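Towels keep coming out of the wash in a wad, what do you all do?

samina_mengal
Hi everybody, long-time reader and a fairly timid poster. I look after the cloths and towels for a small framing shop, and between the shop and my own kitchen I have a pile of microfiber ones that I can never get folded nicely. They cling to themselves, they cling to my sweater, and if I stack them on the shelf the whole tower leans over by lunchtime. I bought a pack of 6 more in August thinking fewer washes would help, and of course now I just have more to fold! Do you fold yours in the air, on a table, or do you give up and stuff them in a drawer?

PhyllisE
Table, always, and a bare one. I was taught to fold in the air by my mother, who could do a bedsheet by herself in a hallway, but microfiber is too grabby for that and the corners never meet. Lay it down, smooth it from the middle out with the flat of your hand, fold in half and then in half again. I like mine thick and a little squashy at the end, so they stand up in a basket on their own.

K_Butt
Going to disagree with Phyllis a bit (sorry, Phyllis, you know I love your posts). I get a much better edge if the towel hangs from the top first and I pinch the side and draw it out until the top line is straight. Most of the wrinkles go before you ever get to the table. Then fold. These are from the blue ones, hanging and on the table:

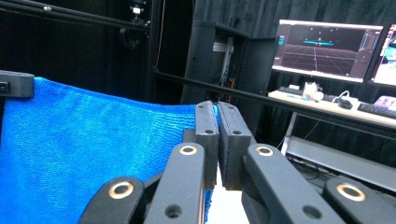
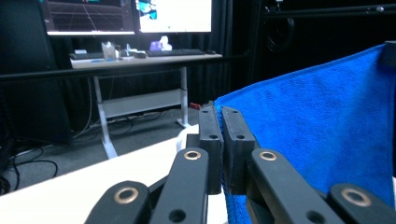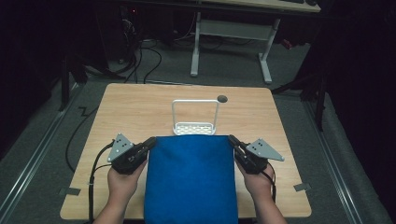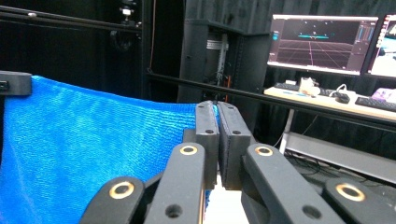
Anyway, my point is that five seconds of pulling saves me a minute of smoothing, and I have never had a fold come out crooked because I took the time to get that top edge level. If you have a rail or a couple of clips over the washing machine, try it with one towel before you decide I'm fussy.

PhyllisE
Well, you are fussy, Khurram, but I'll try it. I do worry about clips leaving a dent in the corner. My old Sastell clips bit right through a tea towel, and I had only had it since the spring.

K_Butt
Fair! I wouldn't leave anything clipped overnight. Mine are only up there as long as it takes to straighten things out.

forough.n
May I put in a word for baskets? I had a deep Tisa one for years and everything at the bottom stayed there until it smelled like the bottom of a basket. I switched to a shallow wire one with a handle and now the whole lot goes from the laundry to the kitchen in one trip, and I can see what I have. I don't much care how they're folded as long as the fold faces out, so I can grab one with wet hands.

rukhsana_b
No fabric softener, Samina, please, whatever else you do. It coats the fibers and then they just push water around the counter. For the clinging, I take mine out of the dryer while they're a touch damp and let them finish on the rail. And I roll them, so I suppose I disagree with everybody here.

samina_mengal
You are all so kind, thank you! I have a rail over the sink that I've only ever hung an apron on, so I'll try Khurram's way tonight and Phyllis's with the next load. Rukhsana, I have been using softener this whole time, oh dear. Does it wash out, or are those towels done for?

rukhsana_b
It washes out. Two hot washes with nothing but a little detergent, unless the label says to keep it cool, and then I'd do three.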